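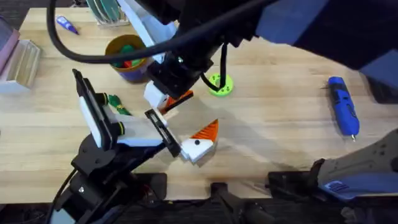 How many demonstrations does a two-arm task need before a policy trained on them is worth running?

More than the same task with one arm, and the extra count depends mostly on how consistent the operator is. For my current task I stopped at 2,091 episodes and threw some of them out.

The task is bringing two printed parts together over a wooden bench, one part per arm. Both arms are teleoperated. I hold a leader handle in each hand and the followers copy joint positions. There is no force feedback, so contact has to be judged by eye.

The first problem was timing. With one arm, a pause is harmless. With two, I tended to move the left arm, stop, look, then move the right. The trained policy learned the stop very well and stayed in it. Episodes with a long idle stretch at the handover point are now cut by a script that looks at joint velocity on both sides. If neither arm moves for 31 consecutive samples, the episode is flagged and I review it by hand.

The second problem was style. Attila Szénási recorded part of the set and approaches from higher than I do. Either approach works. Mixed together without a label, they gave a policy that started high, changed its mind halfway and closed on air. We agreed on one approach height, wrote it on the bench sheet, and re-recorded. That cost two evenings.

Clutter I left alone. The bench keeps its usual tools and bins, and I move them between sessions. An earlier set recorded on a bare bench trained faster and failed as soon as a screwdriver was left out.

Settings as of February 9, 2018:

Leader to follower scaling: 1 to 1 on all joints
Gripper command: continuous, clipped at both ends
Start pose: fixed for both arms, part positions varied by hand
Episode end: foot switch

The foot switch replaced a keyboard key. Letting go of a handle to reach the keyboard put a small jerk at the end of every episode, and the policy reproduced that too.

Logging goes through Varnon, my own recorder, which writes both arms to one file with one clock. The older version wrote two files and I aligned them afterward. Drift between the two was small but large enough to matter during the close approach. Anything recorded that way has been dropped from the training set.

Next is a larger set, 2,996 episodes if the schedule holds, with the roles of the arms swapped in half of them. I expect to start recording in March.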